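Ferondale Food Label Watch launches a public register of who pays for nutrition "education" in schools

FOR IMMEDIATE RELEASE
Ferondale, January

Hi, I'm Elin Gape, and I run Ferondale Food Label Watch together with Seo-ah Ban. We're a small outfit and we don't put out many press releases, so bear with me if this one reads more like a letter. I've tried writing them the stiff way and I end up bored by my own second paragraph.

Today we're opening the Keseck Register to the public. It's a free, searchable list of the lesson packs, posters, breakfast club kits and "healthy choices" workbooks that get sent to schools in our region, with the name of whoever paid for each one sitting right next to the title. Parents can look up a pack their kid brought home. Teachers can check one before they use it. Reporters can go wild.

The whole thing started when my niece came home with a worksheet on hydration (she's eight, she was thrilled, it had a maze on it). The worksheet was lovely. It was also paid for by Flerkosik, which makes sweetened drinks, and you had to turn to the back page and squint to find that out. The sheet said kids need to drink plenty through the day and that "all drinks count." It didn't have a word in it about sugar. I called Seo-ah that same night and we've been collecting this stuff ever since!

We now have 300 items in the register. Of those, 90 came from a company with something to sell to the families reading them, and gave the company's name only in small type or on a separate web page. Anyone can ask to see the credit lines and judge the size of the print for themselves.

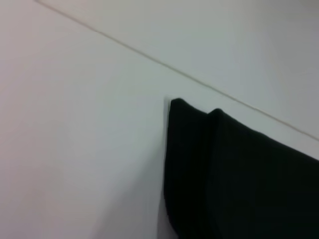
I want to be fair about this part, so I'll slow down. Taking company money doesn't make a lesson pack wrong. Some of the sponsored ones are better written than the ones schools buy, and teachers tell us all the time that free materials are the only kind they can get before spring. We've marked plenty of sponsored packs as clearly labeled, and we're happy to say so in public. What bugs us is the pack that arrives under the name of a council or an alliance or a kids' health foundation, and then you go looking for the foundation and find a mailing address and a marketing agency.

We found 3 groups like that. Their entries are in the register with the filings we used, and each group got a letter from us well before launch asking who funds it. Two wrote back. One of those, to its credit, has agreed to print its sponsor's name on the front cover of its next workbook, and we've added a note to its entry. The third hasn't answered, and if it does we'll post the reply in full.

Flerkosik got a letter too. The company told us that its school materials are reviewed by an outside nutritionist and that it's looking at how it words its credits. We asked for the nutritionist's name and we're still waiting on that one.

Seo-ah built the search page, and she's asked me to pass this on in her own words: "I wanted my mom to be able to use it on her phone while she's waiting in the pickup line. If she gets stuck, it goes back on my desk." Her mom got through it fine, apart from the date filter, so the date filter has been redone.

How the register works: every item is read by 2 people separately. We record the title, the age group, where it was handed out, who's named as the author, who paid, and where on the item it says so. If we can't confirm who paid, the entry says "not confirmed" and stays that way until we can. We don't take money from food or drink companies, or from their trade groups. Our costs so far have been covered by member dues and a grant from the Bhatia Fund, which had no say in what went in, and the grant letter is posted on the site for anyone who feels like reading it.

We'd also love your help. If a pack, a poster or a coupon dressed up as homework has come home in somebody's backpack, take a clear picture of the front, the back and any tiny print, and send it through the form on the register page. Leave off your child's name, please. Teachers can send things in without giving us theirs.

Schools that would like a short talk for staff or parents can ask for one on the same form. It's free, I bring the worksheets, and I'll stay for questions as long as the building is open.

Media contact: Elin Gape, Ferondale Food Label Watch. Interviews with me or Seo-ah can be set up through the press page. Mornings are best for me, and Seo-ah would rather talk after lunch.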